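Setting up Konura for your first match

I've coached under-14s at Vernotside long enough to have lost several playbooks to the rain, so these days my plays live in Konura. I set it up for the club in one evening, with a cup of tea going cold beside me. My notes follow, in the order I'd do things.

1. Make your squad list first. Go to Squad, tap Add, and type the names in shirt order. You can paste them from a spreadsheet, but check the goalkeepers – mine all came through as wingers.

2. Pick a pitch size. The app starts on the full adult pitch, and if you leave it there every run you draw will look far too short.

Note: changing the pitch size later shifts all your arrows. I found this out in October with 21 plays already saved, and I had to redraw the lot!

3. Draw your first play. Keep it simple, a throw-in or a short corner, and press Save before you press Run. The preview doesn't save anything by itself (I still forget).

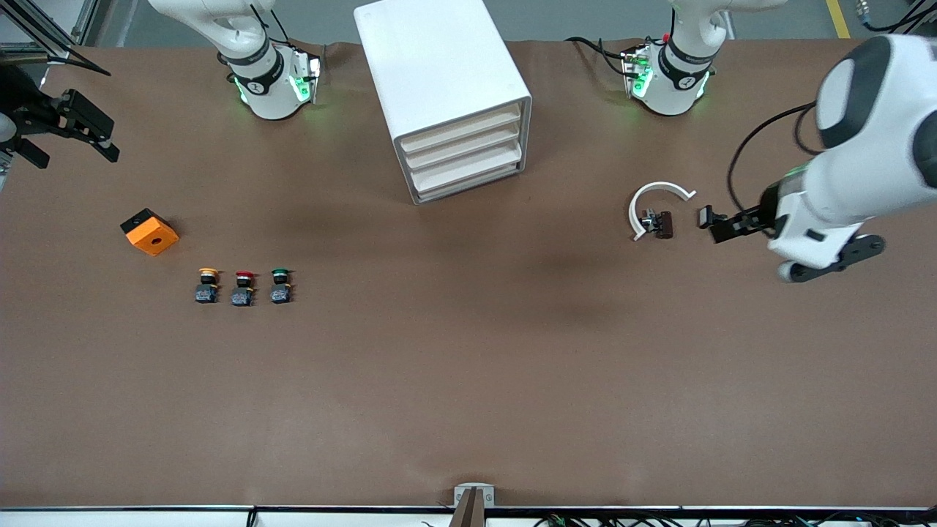
4. Share it with your players. Tap Share, choose Team code and read the code out at training. Ours is 1063, which even my left back can remember.

Caution: anyone with the code can see your plays. Change it before you meet a side you know well – we share a ground with Grewal and I change ours every time.

5. Print a copy for the touchline. Choose Large from the print menu, then slip the sheets into a Grellero folder or any plastic wallet you have to hand. Phones go flat in the cold, and I like to have something I can wave about at half time.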